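Ritville Supporters' Board > First Team > Zonal or man-to-man at corners?

halfspace_hal
Opening this because the match thread has gone round in circles. Ritville have now conceded from corners in both legs against Kunby, and the two goals were close to identical: outswinger from the left, flick at the near post, unmarked finish at the back. We defend corners zonally with a line across the six-yard box and three blockers in front of it. My view is that the system is sound and the personnel are wrong. The near-post zone is held by our shortest centre-half. Swap him with the number nine, who wins most of his headers, and leave the rest alone.

backpostbill
Disagree. The blockers are the problem. They start level with the penalty spot and they are static, so a runner from the edge of the area only has to pick a side. In the second leg the Kunby left-back ran untouched for ten yards. No near-post header wins that ball against a man arriving at full pace. Go man-to-man on their best three and keep a small zone at each post.

halfspace_hal
Man-to-man on their best three is what we did until April. We conceded more from it, and gave away a penalty at Nuvport for shirt pulling.

backpostbill
One penalty, and a soft one. The goals that season came mostly from second balls, and those are a different matter from the first contact.

eastbank63
Both of you are leaving out the keeper. He starts on his line for outswingers. Most keepers will take a yard and a half off it and open the body towards the pitch. From where he stands he can't get to anything past the corner of the six-yard box, so the zonal line has to cover space that ought to be his.

halfspace_hal
Fair point on the starting position. He was further out against Cho, though, and got boxed in by two of theirs. The referee gave nothing.

eastbank63
Then one of the blockers should be on the keeper's side, clearing those two out of his path. We have three and none of them does that job.

tonedeaf_tannoy
Is anyone going to mention that we shouldn't be giving away so many corners? The full-back shows the winger outside every time, and the winger knocks it against his shins. Second leg, first 50 minutes, all of their corners came down that side.

backpostbill
Showing him outside is correct. He is left-footed on the left, he crosses from deep, and the cross is blocked. The alternative is letting him come inside on to a midfield that is already a man short.

tonedeaf_tannoy
It's correct if you can defend the corner that follows. We can't.

halfspace_hal
Back to the structure. What I would try, in order:
Number nine to the near-post zone.
Keeper a yard off his line.
One blocker moved to the keeper's side, leaving two on the runners.
Nobody left up on halfway until the first three are working.

backpostbill
The last one is a mistake. If you leave nobody up, they push an extra man into the box and you have gained nothing. Leave one up and they keep two back. That is one fewer body to mark.

halfspace_hal
That holds if the man you leave up is quick. Ours isn't, and Kunby kept one back against him in the first leg.

backpostbill
Play the winger up there instead. He is no use in the air in any case.

eastbank63
Agree with Bill on that one. The winger was on the post in the second leg and stepped off it before the header. The winning goal, in minute 63, went in exactly where he had been standing.

halfspace_hal
I have just watched it again and he did step off. I'd put that down to instruction though – the whole line moves up when the ball is flicked on, to catch the second man offside. The timing was late across the board.

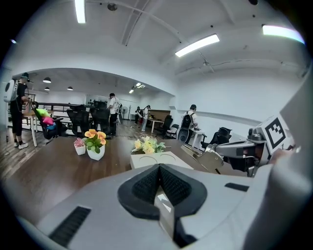

new_to_row_g
Can you be offside directly from a corner?

eastbank63
Not from the kick itself, but the offence applies again as soon as a team-mate touches it, so the man at the back post can be offside from a flick.

new_to_row_g
Thanks. So stepping up isn't a daft idea, it just went wrong.

eastbank63
In principle. With a man on the post it falls apart if he is half a second behind the others, and he plays everybody on.

tonedeaf_tannoy
Nuvport don't put anyone on the posts and they step up as a unit. Worth watching how they do it when we go there next.

backpostbill
Nuvport have a keeper who comes for everything. I still want their three best headers picked up man for man.

halfspace_hal
I'd accept one. Their number 39, and the rest zonal.

backpostbill
Two, and I'll stop posting.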